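Emmett Ruiz-Ortega
I finished cataloging the movie paper in my spare room this April, so I'm going to post some notes on it. Mostly lobby cards and pressbooks, a few trailers on film. Long thread, mute if you don't care.

1/ Final count is 971 items. I had been telling people 1336, which was the number on the old list. The old list counted every card in a set separately in some years and counted the whole set as one in others. I've now gone with one set, one entry.

2/ The biggest group is from the Hindwood, a single-screen theater that closed when I was in high school. The manager kept the front-of-house material in flat boxes under the stage. 151 of my entries come from those boxes.

3/ Best thing in the Hindwood boxes is a full set of eight lobby cards for "Grudau," a mountain rescue picture that played there for 7 days and then moved on. The title card has a crease across the top right corner. The other cards are clean.

4/ The cards for "Grudau" show a helicopter on the glacier. There is no helicopter in the movie. I've watched it three times. My guess is the scene was cut after the stills went to the printer, but the pressbook doesn't mention it.

5/ People ask about pressbooks. They were sent to theater managers and had ad layouts, ready-made newspaper stories and ideas for stunts. The one for "Hesberg" suggests parking an ambulance outside the theater and handing out fake insurance forms at the door.
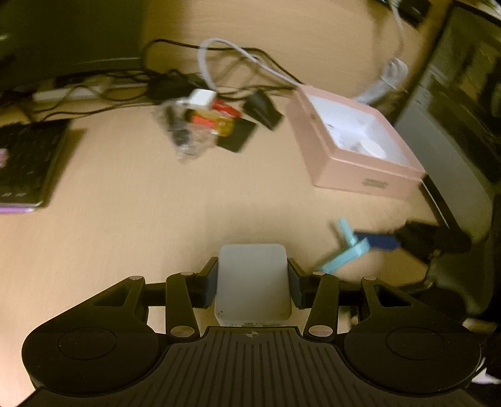 At the desk.

6/ "Hesberg" is also my problem title. I have two pressbooks for it with different running times, 84 minutes on one and 91 on the other. The credits match. The ad art is the same except for the size of the lead actress's name.

7/ If anybody has a print or even an old TV recording of the longer version, please write to me. I only know the short one, and the ending feels like a reel is missing. The brother goes down to the cellar and then it's the funeral.

8/ On storage, since I got a few messages. Cards go in polyester sleeves with a backing board, flat, no more than twenty to a box. Pressbooks get folders. I don't store anything rolled if I can help it. Don't use tape on tears.

9/ I'm not selling the Hindwood material. I do have duplicates from other places, mostly comedies and a few westerns, and I'd trade those for science fiction pressbooks in any condition. Missing pages are fine.

10/ Next job is the trailers. I don't have a projector that I trust with them, so for now I'm only writing down what's on the leaders and the cans. A couple of the cans have the wrong title on the lid. I'll add to this thread when I get through the first shelf.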